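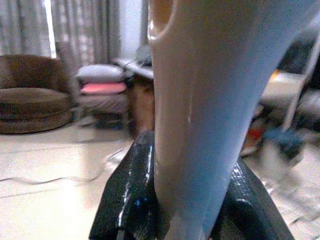

Zeltum – Comunidad de ayuda
Robots domésticos > Enseñanza y demostraciones

Enseñar a mano o con el mando: la pinza repite bien el recorrido pero llega torcida al cojín

Publicado por brezo_sur el 28/09/2026
Etiquetas: demostración, guiado manual, teleoperación, cámara de muñeca

Buenas. Estoy enseñando a un brazo con pinza de dos dedos a coger un cojín de un puf y dejarlo en un sillón bajo. Es en el salón de casa, con suelo claro y las cortinas detrás. El brazo es un Dellow de segunda mano y grabo con el programa Idik, que guarda las posiciones de las articulaciones y el vídeo de la cámara de muñeca.

Empecé con guiado manual: suelto los frenos, agarro el brazo por el antebrazo y lo llevo yo. Tengo 200 demostraciones hechas así. Después entrené y el resultado es raro. El brazo hace el recorrido general bien, se acerca al cojín sin problemas, pero en el último tramo llega girado y cierra la pinza sobre el borde o directamente en el aire. Si muevo el puf un palmo, falla casi siempre.

He revisado los vídeos y en muchos se me ve la mano o la manga. Además, el dedo blanco de la pinza ocupa una buena parte de la imagen y lo que queda a la derecha sale muy desenfocado. No sé si eso importa.

Mis dudas son dos. Si merece la pena pasar a control remoto con un mando y repetirlo todo, o si puedo aprovechar lo que tengo. Y si debo recolocar la cámara. El mando que me ofrecen es un Tsolakis, de los que llevan una réplica pequeña del brazo, y no es barato.

Gracias de antemano.

marea_baja respondió

Pásate al mando y ya está. A mano nunca sale bien, yo lo intenté con una taza y lo dejé. Con la réplica pequeña va mucho mejor, es otra cosa. Lo de la cámara ni lo toques.

torno_y_lija respondió

No estoy del todo de acuerdo con lo anterior. El guiado manual sirve, pero hay que saber qué se está grabando.

Cuando llevas el brazo con las manos, ves la tarea con tus ojos, desde arriba y con todo el salón delante. El modelo solo tendrá la cámara de muñeca. Si corriges el giro del último tramo por algo que ves tú y la cámara no, esa corrección queda en los datos sin nada en el vídeo que la explique. El modelo aprende entonces una media de todos tus giros. Encaja bastante con lo que cuentas: recorrido bien, llegada torcida.

Lo de la mano y la manga sí importa. En el entrenamiento el modelo ve una manga cada vez que toca bajar, y cuando funciona solo la manga no está. Yo separaría las grabaciones en dos carpetas, con mano visible y sin mano, y entrenaría solo con la segunda aunque sea más pequeña. Es una prueba de una tarde y te ahorra decidir a ciegas.

Hay una forma de aprovechar las que tienes la mano dentro. Idik permite volver a ejecutar una trayectoria guardada. Colocas el puf y el cojín como estaban, apartas las manos, reproduces el movimiento y grabas el vídeo de nuevo. El cojín es blando y no siempre queda igual, así que algunas reproducciones fallarán en el agarre. Esas se borran. No intentes salvarlas recortando el final.

Ve con la velocidad baja y la parada de emergencia al alcance, y mira por dónde pasan los cables antes de lanzar ninguna repetición. Un cable fino por el suelo se engancha con facilidad y luego el tirón también queda grabado.

Sobre el mando: la ventaja principal es que puedes trabajar mirando únicamente la imagen de la muñeca en una pantalla. Si tú puedes hacer la tarea con esa imagen, la información está ahí. Si no puedes, el modelo tampoco va a poder. Antes de comprar nada, pon el vídeo en directo, siéntate de espaldas al brazo y mueve la pinza con las teclas. Es lento y aburrido, pero en unos cuantos intentos sabrás si el problema es la cámara.

La contra es el tacto. Con las manos notas cuándo el cojín empieza a ceder. Con una réplica sin retorno de fuerza no notas nada, y al principio se aprieta de más.

cuarto_menguante respondió

Añado lo de la cámara, que es lo que más guerra me dio a mí con un montaje parecido.

Que el dedo salga en la imagen es bueno. El modelo necesita ver dónde está la punta con respecto al objeto. Lo malo es que tape la zona donde va a estar el cojín en el momento de cerrar. Para comprobarlo, para el brazo justo antes del agarre y mira el fotograma: deberías ver el borde del cojín a los dos lados de la punta. Si solo lo ves por uno, gira un poco el soporte hacia el lado libre o sepáralo de la muñeca. Pocos grados bastan.

Si mueves la cámara, apunta la posición nueva y no mezcles esas grabaciones con las antiguas. Yo las mezclé y perdí dos semanas buscando un error que no estaba en el código.

El desenfoque también habría que mirarlo. Si es siempre en el mismo lado puede ser profundidad de campo o la lente sucia – límpiala primero. Si el foco es automático, bloquéalo a la distancia de agarre. Con un dedo tan cerca, el automático puede irse a él.

Otra cosa es la luz. Con unas cortinas que dejan pasar claridad, la misma escena por la mañana y por la tarde sale muy distinta, y los plásticos brillantes de la pinza cambian de reflejo. Graba a horas diferentes a propósito. Lo mismo con la posición del puf: si en casi todas las demostraciones estaba en el mismo sitio, es normal que falle al moverlo. Yo pongo cinta en el suelo con varias posiciones y voy rotando, también girando el cojín.

En June de mi registro, quiero decir en junio, llegué a 1.736 demostraciones y las últimas mil aportaron muy poco porque eran todas iguales. Con menos y más variadas habría terminado antes. Para un cojín no hace falta tanto.

brezo_sur comentó

He hecho la prueba de sentarme de espaldas con las teclas. No puedo colocar bien la pinza, el dedo me tapa justo el lado por donde entra. He girado el soporte y ya veo los dos bordes. El foco estaba en automático.

Voy a reproducir las trayectorias que tengo sin manos y a grabar otras nuevas moviendo el puf. El mando lo dejo para más adelante.

torno_y_lija comentó

Si reproduces las viejas, que todas lleven la cámara ya en la posición nueva. Y guarda una copia de los originales.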